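De: Stijn Hendriks
Para: lista de buenas prácticas en manipulación
Asunto: Re: Borrador de normas para la celda de bandejas

Hola a todos:

Perdonad el ladrillo, pero el correo de Qiuyue me pilló con el borrador abierto y prefiero contestar por partes. Copio lo suyo:

> El 11:40, Qiuyue Jia escribió:
> He leído la versión de junio y me gusta más que la anterior, pero sigo
> viendo dos huecos. Uno: hablamos de velocidad máxima y no decimos
> nada de las fundas del brazo. Dos: el apartado de registro pide
> anotarlo todo y así no lo va a rellenar nadie en Landirmont.
> ¿Podemos dejarlo en algo que quepa en una página?
> Qiuyue

Empiezo por la velocidad, que es lo fácil. En Plenddale trabajamos a 200 mm/s cuando la mano está cerca del mueble y a 900 en los desplazamientos libres, y yo lo dejaría escrito tal cual, con los dos números. Lo de "velocidad reducida" a secas cada uno lo entiende como quiere (¡ya lo vimos en Nadar!).

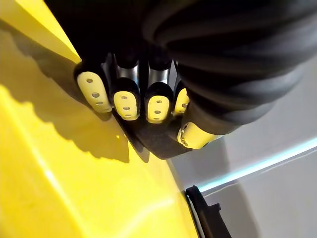
El límite bajo tendría que valer también para la retirada, y ahí el borrador se queda cojo: regula la aproximación con todo detalle y luego se olvida de la salida, que a mí me da bastante más respeto. Propongo añadir una frase al punto 3 y listo.

Con las fundas tienes toda la razón, Qiuyue. Una tela con pliegues cerca de los dedos puede acabar enganchada, y en el texto solo nos acordamos de los cables. Yo pondría una revisión antes de cada turno: mover la muñeca a mano por todo su recorrido, mirar que la tela no llegue a las articulaciones y volver a sujetarla si hace falta. Dos minutos – tres si la abrazadera está dura.

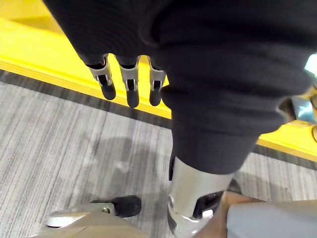

4. Piezas y zona de apoyo

El punto 4 es mi favorito y también el más flojo, lo reconozco. Dice "las piezas se colocarán de forma ordenada", y eso no hay quien lo compruebe. Los de Ukance nos pidieron que la norma dijera en qué postura se deja cada bandeja, y al principio me pareció una manía, pero ahora estoy con ellos.
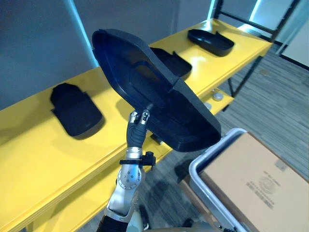

Mi propuesta es que la hoja de trabajo diga siempre qué posturas están permitidas. Puede ser una sola o pueden ser varias, eso depende de la tarea, pero que conste. Sobre el tablero amarillo tenemos una bandeja boca abajo y otra, hacia el final, boca arriba, y con el texto actual nadie sabría decir si eso cumple o no. Añadiría también que el agarre se haga por el borde, con el interior libre, y que las cajas de cartón tengan un sitio fijo y marcado.

5. Registro

Aquí me rindo, Qiuyue, ganas tú. El último volcado de incidencias tenía 3.267 líneas y confieso que no pasé de la primera pantalla. Dejémoslo en esto:

– quién hizo la revisión y a qué hora
– límite de velocidad activo
– estado de la funda y de las yemas de los dedos
– cualquier parada, con una frase de explicación

Lo demás, al archivo automático, y quien lo quiera que lo busque.
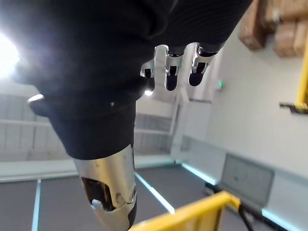 Brazo con funda negra, junto a la barandilla amarilla.

Me queda una duda para los que tenéis más de una celda: ¿repetís la revisión de la funda cuando cambiáis de tarea o solo al empezar el turno? Yo me inclino por lo segundo, pero no me voy a pelear por ello. Si me contestáis a la lista (a la lista, por favor, que luego pierdo los privados) lo meto en la próxima versión.

Un abrazo,
Stijn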